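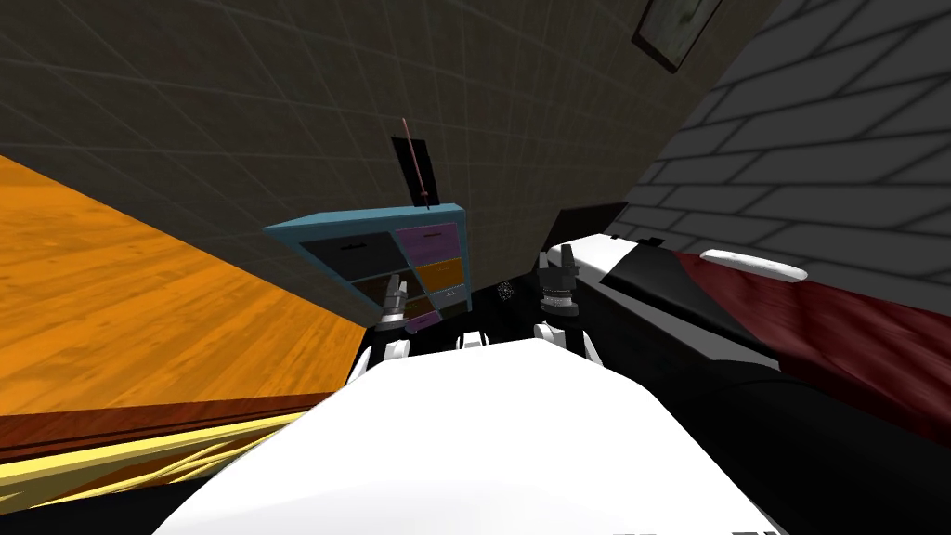

Bremix custom printed tote bags: review

Reviewed by Karim Akl, Aug 11, 2019

I run a small language school and wanted something to hand out to new students at enrolment. We had used printed pens before, and most of them were lost by the second week. A cotton tote costs more per person but gets carried about town, so I ordered a batch from Bremix with our logo on one side.

Ordering

You upload your artwork on the website and pick a bag colour and handle length. My first file was too small and Bremix emailed the same afternoon to ask for a larger one. The proof came back the next day. I asked for the logo to be moved up slightly and they did that at no charge. Delivery was quoted at 6 working days and the box arrived on time.

The bags

We chose natural cotton with long handles. The cloth is a medium weight, thick enough that you can't see a book cover through it. Stitching at the handles is a crossed square and has held up well. I have used one for shopping since May, including tins and milk, and the seams are fine. The base has no gusset, so boxes don't sit flat in it. If you want to pack folders and a lunch, pay for the version with a base.

The print

Our logo is dark blue with thin lettering underneath. The blue is close to the proof. The lettering is sharp on most bags, but 2 had a smudge near the edge and I sent photos. Replacements came without any argument. After several washes at 30 the print has faded a little. Don't iron over it.

Price

Setting up the artwork is charged separately, and that fee makes a small order poor value. Busisiwe Steyn in our office got a quote from Harb as well. Their bags were cheaper each, but the cloth in the sample was thinner and they only print in one colour.

Good: clear proofs, strong handles, quick replies.
Less good: set-up fee, no gusset on the standard bag.

I would order from them again, with the gusset next time.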